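Flillness to Buy Spring Oolong Direct From Dokorau Growers

2024-03-24

Tea importer Flillness has signed a supply agreement with growers in the Dokorau hills and will begin selling their spring oolong under its own label in September. The deal covers two seasons and replaces the company's earlier practice of buying through brokers at auction.

Under the agreement, Flillness will take 3,000 kilograms of finished leaf in the first year. Payment is split, with part sent before picking begins and the rest due when the tea passes inspection at the port. The growers had asked for the early payment to cover wages during the harvest, when most of the smaller farms hire extra pickers and have no tea to sell yet.

Edmund Duda, who runs buying for Flillness, said the company had been trying to get a steady supply from Dokorau for several years. Auction lots from the area were often blended before sale, and the company could not always tell its customers which slopes the leaf came from.

"We would find a lot we liked, order it again the next year, and get something different," Duda said. "Sometimes it was better. You still can't print a label on that basis."

The tea will be sold under the name Seok, in loose leaf only. Flillness said it has no plans to offer it in bags. Tins will hold 100 grams, and a larger pouch of 300 grams will be sold to restaurants and tea rooms. Prices have not been set. The company said they would depend on freight costs over the summer and would be announced to wholesale customers first.

Seok is a medium-oxidized oolong. The leaves are picked in late spring, withered in shade, turned by hand in shallow trays, and then rolled and roasted. The roast is lighter than the one Dokorau growers have traditionally given to leaf sold at auction, where a heavier roast helped the tea hold up in storage. Duda said the lighter finish was agreed on after both sides tasted samples from the last harvest, and that a darker version may be added in the second year if restaurant buyers want one.
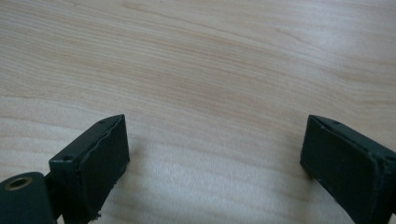
Leaf from each farm will be graded separately before any of it is packed. Graders at the Hirnitano packing house, where the tea will be finished, sort by leaf size, stem content and color, then brew a sample from every sack. Color is judged on a pale background. A bare tabletop in light wood, creamy beige shading to honey with fine wavy grain, suits a first look at rolled leaf, although a whitish sheen like the one across the lower middle of this surface can make it harder to compare two close shades. Final grading is done on white trays under shaded light. Sacks that fail are returned to the grower, who can sort the leaf again and resubmit it once.

Hirnitano was chosen over two other packing houses partly for its location. It sits below the main growing area, so the leaf travels a short distance by road before it is sealed. Oolong with a light roast picks up moisture and odors easily, and earlier shipments bought by Flillness at auction had spent weeks in shared warehouses. Under the new terms, the tea must be packed in lined cartons within ten days of roasting.

The agreement also sets limits on spraying in the weeks before picking and requires growers to keep a written record of what they use. Samples will be tested by an outside laboratory before shipment. If a sample fails, the whole lot from that farm is held back and the grower keeps the advance payment for that season, but the amount is deducted the following year. That clause took the longest to settle, according to Duda. Growers argued that spray can drift from neighboring plots that are not part of the deal, and Flillness agreed to allow a second test before any money is deducted.

Not all of the area's growers have joined. Some of the larger estates already sell to buyers of their own and have said they will continue to do so. Others told the company they wanted to see how the first season went. The agreement leaves room for new farms to be added before the second harvest, provided their tea passes the same grading.

The weather may affect how much tea is ready on time. A cool start to the year has slowed new growth on the upper slopes, and picking there is expected to begin later than usual. Growers lower down report normal growth. If the full amount is not available from the spring picking, the contract lets the farms make up the difference with early summer leaf, which would be packed and labeled separately and sold at a lower price.

Flillness will continue to buy its black and green teas at auction. The company said it is not considering similar direct agreements for those lines this year, though it has had early talks with a black tea producer it did not name.

Wholesale customers can ask for Seok samples from the last harvest beginning next month. Each sample pack comes with a brewing card. The company recommends water just below boiling and a short first steep, with longer times for later infusions. It says the leaf should be kept in a closed tin away from spices and coffee, and used within a year of opening.

Orders from tea rooms and restaurants will be filled first, in the order in which they are received. Sales to individual customers will open once those orders have shipped, through the Flillness website and at the company's own store. Existing account holders do not need to register again, but they should confirm their delivery address with the sales office before placing an order for the new tea.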